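Tosteneck Garden Bench: Assembly and Care
Section 3. Putting the bench together

Read this section through once before you start. Two people can build the bench in an afternoon. Work on a flat lawn or a dust sheet so the slats do not get scratched. Lay out the parts and check them against the list on the inside of the carton lid. 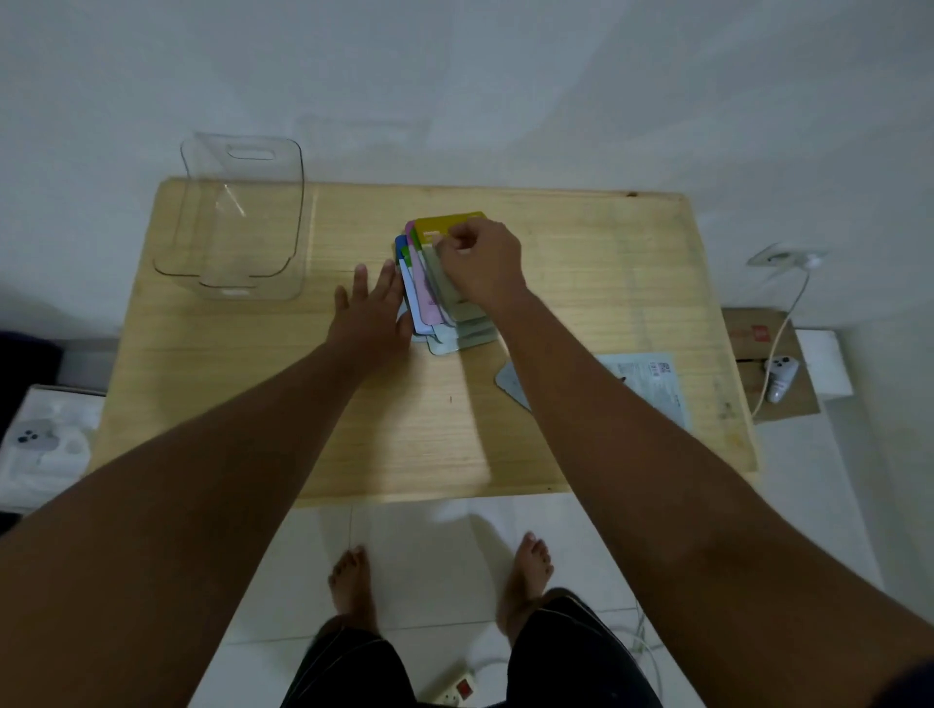
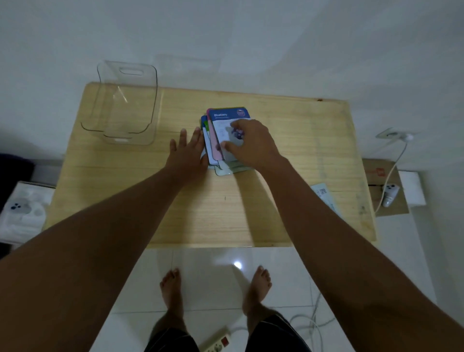

3.1 Before you begin

You will need a cross-head screwdriver, a rubber mallet and a tape measure. The hex key is in the fittings bag. Do not use a power driver on the brass inserts, as it will strip them.

If a part is missing, contact Hinds and quote model number 571. Do not return the bench to the shop in pieces.

3.2 Fitting the legs

1. Stand the two end frames upright with the armrests facing outwards. The left frame is stamped L on the inside of the back leg.
2. Push two dowels into the holes in each end of the front rail. Tap them with the mallet until they stop.
3. Fit the front rail between the end frames. Put in the long bolts and turn them by hand only.
4. Do the same with the back rail. The groove must face up.
5. Measure corner to corner both ways. If the two measurements differ, push gently on the longer corner until they match.
6. Tighten all four bolts with the hex key, a little at a time, going round the bench in turn.

Note: The bolts supplied with the Brandel version are shorter and take a washer under the head. The steps are otherwise the same.

3.3 Fitting the seat and back

1. Drop the centre support into its slots. It should sit level with the top of the front rail.
2. Lay the seat slats in place, rounded edge up. The widest slat goes at the front.
3. Starting at the front, fix each slat with one screw at each end and one in the centre support.
4. Slide the back panel down into the groove in the back rail.
5. Screw the back panel to the end frames through the two brackets on each side.

Caution: Do not sit on the bench until the back panel is fixed. The frame can twist and split the dowel joints.

Caution: Keep fingers clear of the groove when lowering the back panel. It is heavy and drops the last part of the way.

3.4 Placing the bench

Stand the bench on paving or firm gravel. On grass, put a flat stone under each leg to keep the end grain off wet soil. Leave at least 100 mm between the back of the bench and any wall or fence. The most the bench should carry is 200 kg, spread along the seat.

3.5 First oiling

The wood leaves the factory untreated. Leave it outside for two dry weeks, then oil it.

1. Brush off any dust and wipe the wood with a damp cloth. Let it dry overnight.
2. Put on a thin coat of Flurik exterior oil with a brush, working along the grain.
3. After 15 minutes wipe off whatever has not soaked in.
4. Apply a second coat the next day. Oil again every May.

Warning: Rags soaked in oil can catch fire without a flame. Lay them flat outdoors to dry before putting them in the bin.

Check the bolts after the first month and tighten any that have worked loose. For winter storage, see Section 4.

Revised 14/07/2018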